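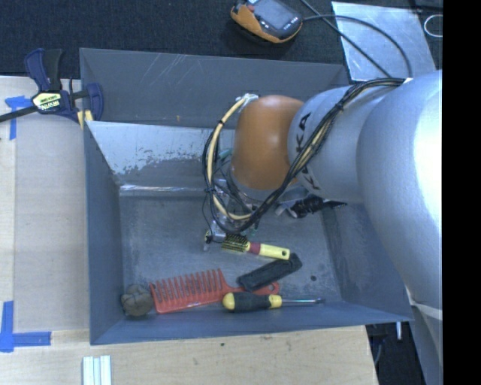 Figura 3.1 - Caixa cinzenta sobre o tampo de madeira clara, com uma escova de cabelo lá dentro.

Capítulo 3
A caixa onde cabe tudo

Confesso já: adoro caixas! Tenho uma em casa, ao pé da porta, onde vão parar as chaves, o pente, as pilhas que não sei se ainda funcionam (e que guardo na mesma, claro). Quando comecei a dar o módulo de arrumação em Irton, pedi à turma que despejasse a sua numa mesa e passámos 40 minutos a discutir onde devia morar uma escova de cabelo - na casa de banho, no quarto, na mala?

No capítulo 2 falámos de prateleiras e gavetas, onde cada coisa tem o seu lugar à vista. Com uma caixa funda a conversa é outra, e as paredes contam muito. Reparem na figura: são inclinadas e já têm riscos e tinta gasta. Eu gosto das inclinadas, porque a mão entra mais à vontade e chega melhor aos cantos.

Vamos usar o método Benkirane, que divide os objetos pela frequência com que lhes pegamos. Antes de avançarem, escolham uma caixa vossa e tirem dela três coisas sem olhar. Apontem no caderno o que saiu - vamos precisar dessa lista já na secção 3.1.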